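From: Callum Lindsay
To: lorkamance-teleop list
Date: 3/28/24
Subject: Re: [teleop] bowl sorting, where does an episode start?

Agnes Niven wrote:

> I went through the Galbraith batch and the start points are all over the
> place. Some operators begin recording with the gripper already over the
> first bowl, some with it parked outside the cloth. The policy we trained
> on it hovers for up to 13 seconds before committing to a bowl. Do we trim,
> or do we re-record? Also, can someone say what the intended layout is? The
> task sheet says "bowls and cups, mixed" and leaves it at that.

Trim first. I wrote a short script for this in November, for the Bredon drawer task, and it should run on the bowl episodes without changes. It looks for the first command above a velocity threshold and keeps 3 seconds ahead of it. Episodes where the gripper is already over a bowl at the first sample can't be repaired that way. Tag them and leave them out of the training split, but don't delete them, as the grasp segments are still usable for the short-horizon model.

The hovering may have a second cause. When an operator hesitates between two bowls of the same color, the hesitation is in the data like any other motion, and the policy learns it. Ask operators to decide on the first bowl before they press record. If they change their minds halfway, stop and discard.

On layout, the task sheet is too loose and I will fix it. By "mixed" I meant that nested, separate and inverted bowls may all occur in one start state, with the cups off to one side. 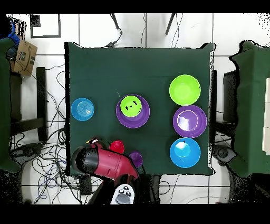 Bowl task, head view. Six bowls and two cups on the green cloth.

The blue bowl on the left is base up. It has to be righted before anything goes into it, and operators should do that as its own segment with a clear release at the end. The green bowl in the middle is already inside a purple one. Leave that pair together; demonstrations that unstack it and stack it again add length and teach nothing we want.

The column on the right is harder. Those three bowls nearly touch, so a finger lowered between two of them tends to push the neighbor. Approach from the outer rim and drag a little before lifting. Slow is fine here — a steady slow approach trains better than a fast one with two corrections in it.

The small cups should be placed where the arm can pass without brushing them. If a cup gets knocked over, mark the episode as failed even if the bowls end up where they should.

Agnes, could you run the trim on the Galbraith batch and post the number of rejects to the list? If it is small I would go straight to retraining. If it is large, we re-record on the Poritz station once the new leader arm has been calibrated. The old one has a dead zone near the closed position, and I don't want that in another dataset.

Callum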